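Small Acrylic Boxes: Cleaning Them and Keeping Them Nice

I am crazy about acrylic boxes! I bought my first two from a little shop in Fevport that was clearing out its display shelves, and now there's one on the bathroom counter, one by the coffee maker and a whole row in the craft cupboard. They do scratch if you're rough with them, so these are the habits I've settled into over the years.

Rinse before you wipe. Dust is gritty, and a dry paper towel will drag it right across the surface (ask me about my first box!). I run cool water over the whole thing, then wash with a drop of dish soap and the softest cloth in the drawer. Skip the blue window spray if it has ammonia in it, and skip rubbing alcohol too. Both can leave acrylic cloudy or full of tiny cracks.

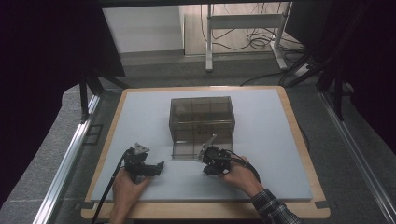

Page last changed: August, on a Tuesday evening

Tinted boxes are my favorites. A smoky brown one hides fingerprints so much better than clear, and it looks lovely on a pale board or a birch-colored tray. I like an open front for anything I reach for daily, like tea bags or sewing clips, and a tray underneath means I can pick up the whole setup when I clean the shelf.

Give yourself a soft place to work, too. A scrap of carpet or a folded bath towel is perfect, and just shake it out first so there are no crumbs waiting to scratch the bottom.

For light scratches I use a plastic polish. Mine is the Danuria cream, and a dab the size of a pea does a whole side panel. Rub in small circles, wipe, and look at it near a window. If you can still feel the scratch with a fingernail, start with wet sandpaper, working up to 2000 grit, and then polish. It looks awful and foggy halfway through, so don't panic!

Drying matters more than you'd think. Pat with microfiber, get right into the corners, and leave the box open side down on a towel overnight.

Sticker goo comes off with a little cooking oil. Let it sit, roll the goo away with your thumb, then wash again with soap. I did a whole stack this way while dinner was in the oven, and they're all back in the cupboard holding ribbon.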